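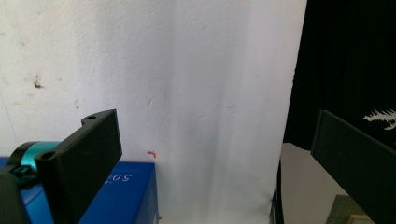 Scoreboard feed: wrong down and distance after penalties

Status: fixed, watching it through one more home game

Last updated: 9/4/18

Problem: The Pruvent stats feed at Te Moana Field shows the right score and clock, but after any accepted penalty the down and distance sticks on the old play. The radio booth sees it too. Press box laptop is fine.

Log

First thing I tried was a restart of the Vonen board controller. Came back clean, ran great for 13 plays, then a holding call on second and six and there it was again! Good news in a way, as I can now make it happen whenever I like.

Replayed the whole scrimmage file through the test port, all 1,145 events. Every bad line comes right after a penalty. No bad lines after punts, turnovers, or timeouts. I love it when a bug is this tidy.

Swapped the cable between the booth and the controller. No change. Put the old one back.

Looked at the raw messages next, and this is the fun part. The laptop sends two messages for a penalty — one for the flag and one for the new spot — and they go out almost on top of each other. The controller has a setting called "hold repeat," and ours was at 2,000 milliseconds. Anything new from the same play inside that window gets thrown away. So the flag gets through and the new spot never does.

The setting goes back to March, when the Eseck play clocks were put in and kept flickering. Dropped it to 105 and replayed the file. Zero bad lines! Ran it a second time with the play clocks plugged in and they held steady, no flicker at all.

Still open: offsetting penalties. The down shows right, but the flag light stays on up to a full play too long. Small thing, and the operator can clear it with F4 for now.

If the old problem comes back, please save the feed file before restarting anything — the controller wipes it on startup. Attach it here and I'll happily dig in.

Leaving this ticket open until after the next home game.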